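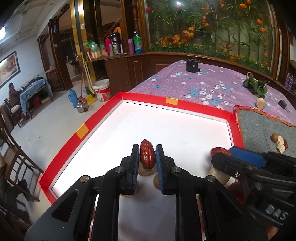 4.2 Handling of Small Soft Items

Figure 4. Gripping a wrinkled date between the ribbed pads of the hand-held tool, over the red-sided tray.

The Carniva kit was reviewed as supplied, with the standard pads fitted. Dates were chosen for this part of the review because their skin creases and their size varies within one batch. The operator made 84 picks in 13 sessions at the Melham site. A pick was counted as failed if the fruit slipped from the jaws or if its skin split. Four picks failed by slipping and two by splitting. All four slips came from a grip near the tip of the pads. The jaws have no force limit, and closing pressure is set by the operator's hand alone. The Xavier pads, sold separately, were not tested.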